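Reading the respite care agreement, second pass

I said in my last post that I would go through the Clusivton contract properly once the first full billing cycle had closed. It closed in October. The invoice was $1,276, against the $1,020 I had worked out from the rate sheet, so there was a gap to trace before I could say anything useful.

For anyone new: my mother lives with my brother in Bralstead, she has moderate dementia, and Clusivton is the private agency that sends an aide so he can sleep or leave the house. I handle the paperwork from another state. The service has been fine. This post is only about the paper.

The agreement runs to 22 pages and consists of a master agreement, a service plan, a rate schedule and three addenda. The rate schedule is the page everyone reads. It gives an hourly rate, a weekend rate and an overnight flat rate, and that is all the brochure repeats.

Section 6.2 of the master agreement says the rate schedule is "subject to minimums and adjustments as set out in Addendum B." Addendum B is where the difference came from.

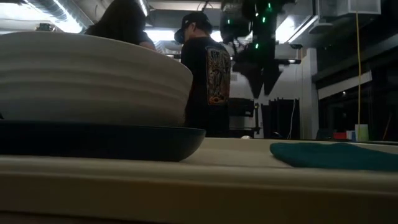
The first item is the minimum visit. Visits under four hours are billed as four. My brother had been booking three-hour visits on the advice of the intake coordinator, who was working from an older plan template. Each of those visits carried an hour of billed time with no aide in the house. Moving them to four hours costs nothing extra and gives him an hour back, so we did that at once.

The second item is the short-notice adjustment. A visit added or moved inside 48 hours is billed at 1.5 times the base rate. The clock runs from the start time of the visit back to the time the office logs the request. A message left at 9 p.m. is logged the next morning when the office opens. Two visits in October fell on the wrong side of that line by less than half a day. I now ask him to use the web form, which stamps the request when it is sent.

The third item is a care coordination fee of $153 per cycle. It is listed as waived for the first cycle in the cover letter and as payable from the first cycle in Addendum B. Section 14 says that where documents conflict, the addenda control, and the cover letter is not one of the listed documents at all. I sent a written query quoting both passages. Shiyu Yuan in the billing office replied in two days, agreed that the letter was misleading, and credited the full amount. She also said the letter was being reworded. I have no complaint about how that was handled, but the credit was a courtesy and the text of the contract did not require it.

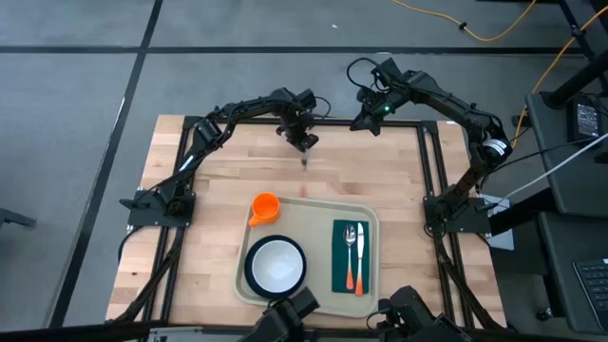

Wooden tabletop and the two black arms.

Termination is in section 11. Either side can end the agreement with 14 days of written notice. There is a deposit of $400, refundable within 30 days of the last visit, less any unpaid balance. Nothing unusual so far. Then 11.5 adds that if the family hires an aide introduced by the agency within twelve months, a placement charge applies, and the amount is "as published from time to time." I asked for the published figure and was sent a one-page schedule with no date on it. I have saved a copy and noted the day it arrived.

I compared this with the two other agreements we looked at in the spring. Nowicki has no coordination fee but holds a larger deposit and requires 30 days of notice. Stekel has a two-hour minimum, a higher base rate, and charges mileage after the first 100 miles in a cycle. For our pattern of visits, Stekel would have been cheaper in October and dearer in every month since we moved to four-hour blocks. I ran both through the same spreadsheet.

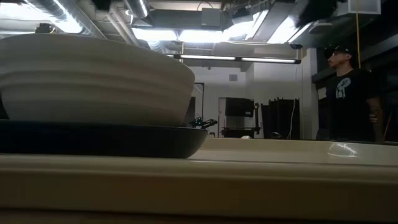 On the spreadsheet, since two people asked: one row per visit, with columns for requested time, logged time, start, end, billed hours and rate applied. Billed hours is a formula that takes the larger of actual hours and four. If the total does not match the invoice, the mismatch is nearly always in the rate column, so check the logged times first.

Still open are the holiday rate, which appears in the service plan but has no list of holidays attached, and whether a hospital stay pauses the coordination fee. I have asked about both in writing. My mother's long-term care policy may reimburse part of the hourly charges after the elimination period, and that needs a separate post once I have the claim forms back.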